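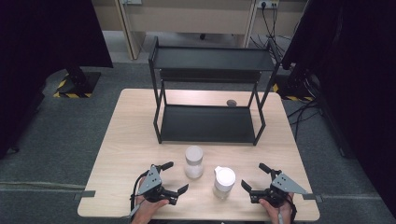

Playback level and loudness for a filmed one-person stage show

Posted in Theater on Screen > Technical

Pantelis Manolakis
We are a 72-seat house. In July we are screening a filmed solo show, captured over 2 performances at the Flenthorpe. The distributor sent a ProRes file with a stereo mix and a separate 5.1 mix. Both were prepared for television. The actor works very quietly for long stretches and then does a musical number at the piano with the audience clapping along.

On our system (left, center, right, no surrounds, one sub) the stereo mix makes the voice come from wherever you happen to be sitting. The 5.1 mix puts the voice in the center speaker, which is good, but the audience laughter is nearly all in the surrounds, so on our rig it vanishes. A comedy with no laughter on the track plays very flat.

Should I fold the surrounds into left and right, and if so at what level? Playback is from a laptop running Cusik into an eight-channel interface. The license says we may not alter the program. I don't know if a downmix counts as altering it.

aguiar_booth
Fold them down. The usual starting point is surrounds into the matching front channel at minus 3 dB. For a stage capture I would start lower, at minus 6, and bring it up while listening from the middle of the house. The laugh mics in a theater recording are normally hung over the seats and they arrive late compared with the stage mics. If you add them too hot you hear a slap after every consonant, and the quiet passages turn to mush.

Steps, in the order I do them:

Set the center channel first, using only the spoken sections. Pick the quietest minute in the show and make it clear in the back row.
Mute center, play a long laugh, and set the surround fold-down until it sounds like a room.
Unmute center and play the piano number. If it is too loud, turn down left and right by 1 or 2 dB. Leave the center alone.
Check the LFE channel. Many stage captures have nothing in it. If yours is empty, send the piano lows to the sub from your crossover.

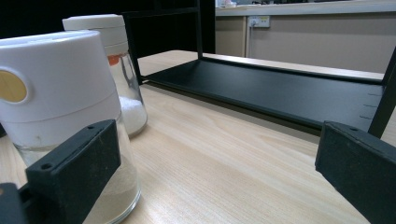 Do the routing in the interface mixer if it has one. Cusik can do it in software, but in the version I use the matrix resets when you load a new file, and you will find that out at the top of the second half if the show comes as two files. Save the interface mixer as a preset and write the preset number on tape on the laptop lid.

On the license question, a downmix for the speakers you own is generally treated as playback setup. Cutting the intermission or adding titles is altering. Get it in an email from the distributor anyway.

One more item. A mix made for television is leveled for a living room. Your house will want it hotter than a feature film at the same fader position, so don't trust the mark you use for movies.

Urkeo
just use the stereo one. we did a one man show last season off a disc and everyone laughed fine, a real audience makes its own laughs

Pantelis Manolakis
Thank you both. I tried the fold-down at minus 6 and ended at minus 7.5. The LFE channel was empty, as suggested. The distributor wrote back and has no objection to a downmix as long as the running order and credits are intact. The stereo mix still sounded wrong from the side seats, so I am staying with the 5.1.

Viewed 3,313 times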